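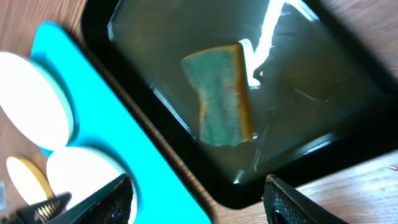

Pour Tudur Rosser, une règle qui tient sur plus d'une page ne sera lue par personne, et il vaut mieux en garder trois bonnes que d'en afficher 13. Reçu hier soir, en réponse à mon dernier billet. Bon. Il a raison pour l'affichage, moins pour le reste.

Parce que mes 13 règles, je les ai pas écrites pour faire joli. Chez Huldale on avait une fiche de dix lignes, tout le monde la connaissait par coeur, et on a quand même jeté 400 épisodes au printemps. Raison : le critère de réussite était pas écrit. « Tranche posée », ok, mais posée comment ? À cheval sur le bord, ça compte ? Chacun son avis.

Donc version courte, pour Tudur et les pressés :

Le critère de fin se décide avant. Par écrit. Pas au milieu de la série.

Un épisode raté se garde, étiqueté raté. On ne l'efface pas, même moche.

Objets déplacés entre deux essais, au moins 10 cm. Sinon le modèle apprend la table par coeur.

Les deux bras ne passent jamais ensemble au-dessus du même plateau. Un qui travaille, l'autre ailleurs.

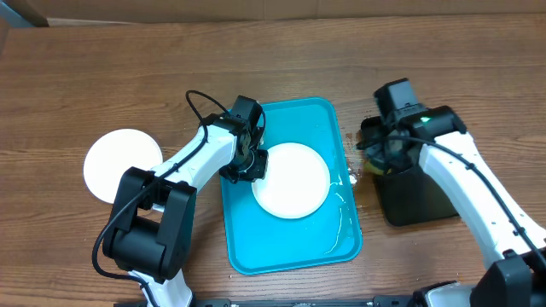
Ensuite le nettoyage. Po-yen Tai voulait un coup de chiffon toutes les 20 prises, moi je dis dès qu'il y a une coulure, et bras à l'arrêt évidement. On n'essuie pas sous une pince alimentée. Celle-là je la négocie pas, une page ou pas une page.

Reste la question du matériel alimentaire : ce qui a touché la pince ne se mange pas, point. Le guide Etico le dit en annexe, personne va jusqu'à l'annexe. Je l'ai remonté en règle 2.

La version longue est chez Grallow, je mets le fichier à jour en septembre, quand Yip m'aura renvoyé ses corrections. Si vous avez des règles a vous, commentaires ouverts. Surtout sur l'étiquetage des demi-réussites, là je sèche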